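Kaplan Binding Terms — readme

Version notes at the bottom. Read the "known problems" bit before you complain to Gerrit.

What it is

A word list for describing the outsides of hardcover books. Covers, spines, stamping, corner ornaments, edges. Started as a crib sheet for the Stalgate reading room, where everyone was typing whatever they liked into the notes column. "Fancy border." "Gold thing on front." Not searchable. So now there's a list, 261 terms, plain text, one per line, with a short meaning and the words people used to type instead.

Not a history of bookbinding. Not a price guide. Doesn't cover paper, ink or anything inside the book except endpapers.

What's in the folder

terms.txt — the list itself
oldwords.txt — old words mapped to new ones, messy
colors.txt — 13 cloth and leather colors, more on that below
notes.txt — arguments, mostly mine

Columns are separated by tabs. If you open terms.txt in a spreadsheet check that it didn't turn anything into a date. It did for me, in October, and I spent an evening putting it back by hand.

How to use it

Look at the front cover first, then spine, then back, then edges. Write them in that order. One term per feature. If you can't decide between two terms use the broader one and add a question mark. A question mark is fine. A wrong term with no question mark is not, becuase then the next person trusts it.

Color goes first in the line, always. Then material if you're sure. If you aren't sure of the material leave it blank, please don't write "leather" for anything that's dark and shiny. Gøran had a whole shelf at Flalonwood come back marked as leather and most of it was coated paper over board. 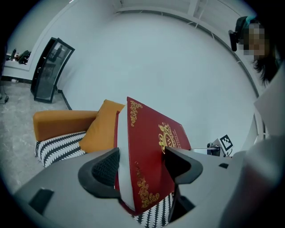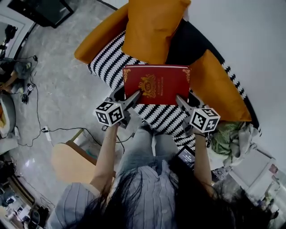
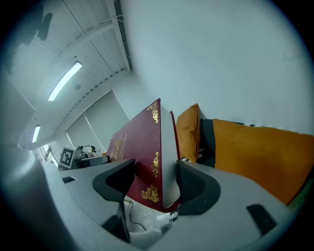

Reds are the biggest mess in the list. People type red, dark red, wine, blood, cherry, brick, and then someone else searches for one of those and misses the rest. We cut it down to 4: scarlet, brick, crimson, maroon. Crimson and maroon still get swapped, depends on the light and which side of the book is facing you. The red book above would pass for crimson in the first picture and maroon in the last one, and the rule for a case like that is to write plain "red" plus a question mark and go check by a window. Don't split the difference with "crimson-maroon", it breaks the search. Same goes for the greens, though there are fewer of those and less shouting.

Ornament terms

Corner ornament — anything decorative that sits in a corner and doesn't join up with the next corner. If it joins up it's a border. Gurkwood's older lists call both of these "frame", see oldwords.txt.

Filigree — thin curling lines. Use it as a describing word, on its own it doesn't tell anyone where the thing is. "Corner ornament, filigree, gold" is good.

Crest — emblem with a crown, shield or similar. Do not try to name the family or the school unless the cover spells it out. Write any lettering next to it in the lettering field, not here.

Blind stamping — pressed in, no color. Easy to miss. Tilt the book.

Gold — means the color. Not a claim about what it's made of. Had to add this line after a long email.

Known problems

Spine terms are thin. We have plenty for raised bands and hardly any for modern flat spines.

"Glossy" and "coated" overlap. Haven't fixed it. Use glossy for now.

Gerrit Van Wyk wants the dust jacket terms split out into thier own file. Probably right. Haven't done it.

A few meanings in terms.txt still say "see above" from when the list was in a different order. Above what, no idea. Send corrections if you spot one.

Changing the list

Put new terms at the end of terms.txt with NEW in front, don't slot them into the alphabet yourself. Gøran Sjögren sorts them when there's a batch. Two people have to agree before an old term is removed, and the removed word goes into oldwords.txt so the search still finds it. Never reuse a removed word for something else.

Version notes

2 — reds cut down, crest and corner ornament rewritten, color now first in the line
1 — first list, from the Stalgate crib sheet

Copying

Free to copy and change. If you change the meanings, change the name too so we don't get your questions. Keep oldwords.txt with it.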